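Speaker notes – "Sort it out: shape boards for grown-ups"
Saturday session, Kasten room, slot is 21 minutes including questions (there will be one, and it will be about the dishwasher)

Opening. Ask who had a shape sorter as a child. Ask who still thinks they were good at it. Wait for the laugh. If there is no laugh, carry on as though one had been planned for later.

Start with the bin. Every sorting toy spends most of its life in a box with its lid missing, and I want people to think about the box first.

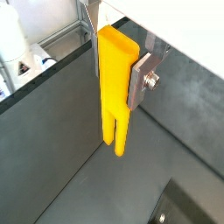

My own household lost 60 pieces to the Kinum box before we put a label on it. We then lost the label. Pause here, drink water.

Next, the forked piece. Round pegs get all the proverbs. A piece with two legs asks a bit more of you, as you have to decide which way it faces before you let go. Pass the spare one along the front row and please get it back this time – Plinivska is still waiting for theirs. 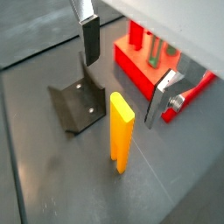
The yellow forked piece, standing on its own two legs, with the red block behind.

Slow down for the board. Round hole, square hole, then the two small squares side by side, where confident people come unstuck. Mention that the Celtureck lot wanted labels next to every hole. I was against it and remain so.
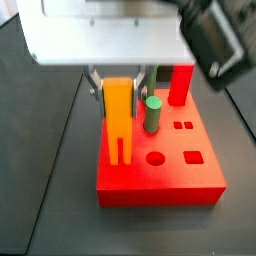
Tall pieces go in last at our house, after an incident with a sleeve. Skip this if we're past the quarter hour.

Finish with the drawer story, short version. Handouts are by the door, and chairs need stacking before lunch.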